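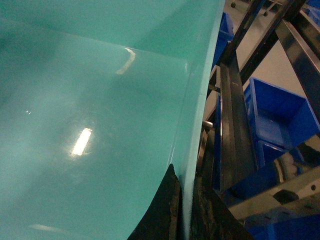
Mavis Dvorak wrote that her empties kept jamming halfway down the lane, and asked whether the bin or the rack was at fault. Usually it is neither. The bin went in crooked.

Returning empty bins to a flow rack

Applies to open-topped plastic bins on racks with roller lanes, as used at the Duvthorpe and Greenberg stores.

1. Empty the bin fully. Check the bottom panel and the inside corners for labels, staples and tape.

2. Look over the rim. Scuffs and hairline scratches on the bottom are normal wear. A split rim is not; set that bin aside.

3. Carry the bin by its rim to the loading side of the rack. Check that the lane is clear.

4. Lift the bin over the crossbar and lower it until the base is flat on both roller strips. Let go only when both strips carry the weight.

5. Leave no bin propped on a crossbar or against its neighbour. It can slip, and it blocks access to the bin behind.

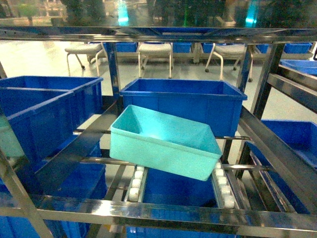
Page last changed: December, by Wanda Whitlock

6. To reseat a bin lying across a bar, hold the rim at both ends, raise it clear of the bar and level it before moving it sideways. Don't drag it.

7. Sort by colour if your store does so. At Duvthorpe, teal bins go in the upper lanes and blue bins anywhere.

Wipe the rollers every 3,000 bin returns, or every 2,000 in dusty areas. No more than 3 empties to a lane.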